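# The Gentlest Hand in the Workshop
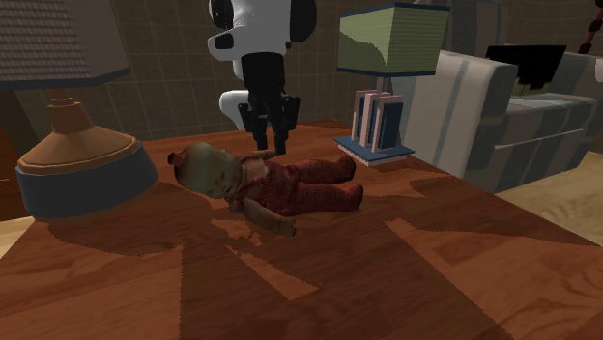 *Last updated in August*

I share a workshop with a woodturner, two people who restore radios, and a kiln that trips the breaker if you so much as look at it, and for most of the past year my corner of the place has been given over to teaching a robot arm to pick up a doll. I know how that sounds! But anyone who has carried a sleeping baby from one room to another will understand why I started with something that has a head and arms and a soft middle, and why I do nearly all of my practicing in simulation first.

The practice room is a pretend parlor with a tiled wall, a striped sofa, a couple of lamps and a wide reddish-brown wooden surface where the doll lies on its back in a dark red knitted romper. I could have used a gray box on a gray floor, and for a while I did. Then I moved over to a furnished room — Larkex, the program I build in, makes this easy enough — and found that I cared more about getting the approach right when there was a lamp to knock over.

The gripper has two fingers, and they come straight down over the upper body. That was an argument I had with myself all winter. I wanted to come in from the side, the way a person would, but the arm kept wanting its elbow where the lampshade was, so down from the top it is. My notes show 2,497 simulated tries by the end of spring, of which the first 453 were, to put it kindly, educational.

The real arm is still on my bench, waiting on a wrist bearing from Pawlak, and the pads for its fingers came from a little firm called Skindura, who sell them in strips you trim with scissors. I bought far too much. I've spent just under 2,000 dollars in all, spread out over enough months that it never quite felt like a purchase.

Most evenings I run 30 tries, make tea, and come back to read the log. Lately I have been slowing the last stretch of the descent, and the woodturner — who has opinions about everything with a motor in it — thinks it could be slower still. I'll try that next, once the kiln is off.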